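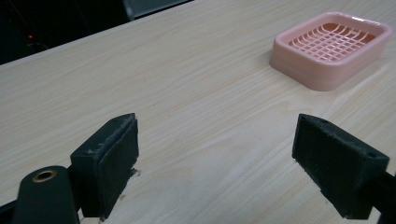
Drainage in small household goods is treated as a styling question, and it should be treated as a specification. A bar of soap left in standing water softens from the base and wears unevenly. The remedy is a gap between the bar and the floor of the dish. A pink plastic dish with a raised lattice of small square openings has that gap; a flat ceramic tray does not. Retail listings rarely state the depth of it.

At Skokura we compared dishes from 3 suppliers, with 5 bars each, over 20 days in August. The shallow trays used up the most soap.
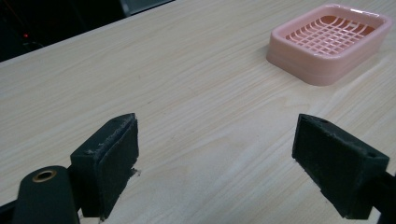
Wultton and Onishi both publish outer dimensions only. Clearance under the bar, open area of the grid and ease of rinsing are left to the buyer's guess – and the buyer guesses by color.
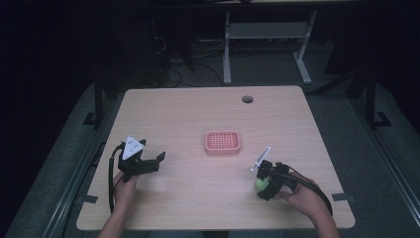

**Masanobu Sasaki**
*Product standards editor, Zasamum*

I would ask for one more line on the label: clearance in millimeters, measured at the center of the grid. The cost is a few printed characters. Makers who object that shoppers will ignore the figure said the same of wattage on lamps.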